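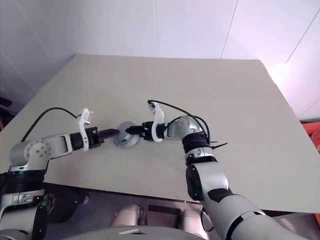 Une table claire, un objet rond gris : les taches légères se voient surtout en lumière rasante.

Catégorie : Entretien de la maison > Cuisine et atelier
Temps de lecture : 3 min

Plateaux de table : ce que je crois des recettes miracles, et ce que j'en laisse

Le 11 janvier 2021, une lectrice, Zuzanna Krawczyk, m'a envoyé une liste de 20 astuces pour nettoyer un plateau clair. Vinaigre, dentifrice, marc de café, mayonnaise, cendre de cigarette. J'en ai essayé une partie. Je reste poli, mais la plupart ne valent pas une éponge bien rincée.

Commençons par le vinaigre blanc, puisqu'on le met à toutes les sauces. Sur le calcaire, très bien. Sur une trace de gras, il ne fait à peu près rien, et sur la pierre calcaire ou le marbre il attaque la surface. Le mélanger au bicarbonate donne une belle mousse, et ensuite de l'eau vaguement salée. Je sais que ça déplaît, on m'écrit chaque fois.

Pour le gras ordinaire : eau chaude, une goutte de liquide vaisselle, chiffon microfibre essoré à fond. Rincer. Essuyer. Le rinçage est l'étape que tout le monde saute, et le voile qui reste au séchage vient très souvent de là – un film de produit, pas de la saleté. Avant d'acheter un « rénovateur », passez donc deux fois un chiffon à l'eau claire.

Le dentifrice sur les auréoles, je n'y crois qu'à moitié. C'est un abrasif doux. Il enlève la marque en enlevant un peu de finition avec, et sur un plateau mat vous aurez une zone brillante à la place de l'auréole. La mayonnaise sur du bois verni ? Ça peut masquer une marque blanche récente, parfois. Essayez sous la table d'abord, attendez le lendemain, regardez de biais.
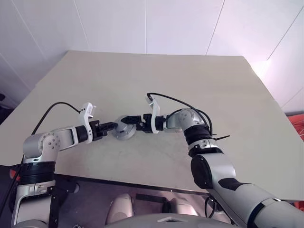
Les objets en métal posés directement sur un plateau clair méritent un peu de méfiance. Un dessous humide peut laisser un cerne de rouille, et l'aluminium frotté laisse des traits gris qu'on prend pour des rayures. Gomme blanche d'écolier pour les traits gris, sans appuyer. Pour la rouille, un peu de jus de citron sur un coton, deux minutes, rinçage, et surtout pas sur la pierre. Trois pastilles de feutre sous l'objet règlent la question, à condition de les changer quand elles ont ramassé du sable.

Eugeniusz Pawlak, qui retape des établis à Clislow, me soutient que l'huile de lin guérit tout. Sur du bois brut, en couche mince, je veux bien. Sur un stratifié elle colle et prend la poussière pendant des semaines. Et les chiffons imbibés peuvent s'enflammer seuls : à plat, dehors, jusqu'à séchage complet, jamais en boule dans la poubelle.

Dernier point, le papier de verre. Le grain 300 qu'on conseille sur les forums pour « rafraîchir » une surface abîmée, gardez-le pour le bois massif, dans le sens du fil. Sur un placage, on passe vite au travers – je l'ai fait en juillet sur un guéridon, il sert maintenant de support à semis.

Si une tache résiste à l'eau savonneuse puis à l'alcool ménager dilué, je la laisse. Un sous-plat posé dessus, et on passe à table.

Mots-clés : taches, plateau, vinaigre, métal, huile de lin

Contact | Mentions légales | © Les Carnets de Bloxham, tous droits réservés | Retour en haut de page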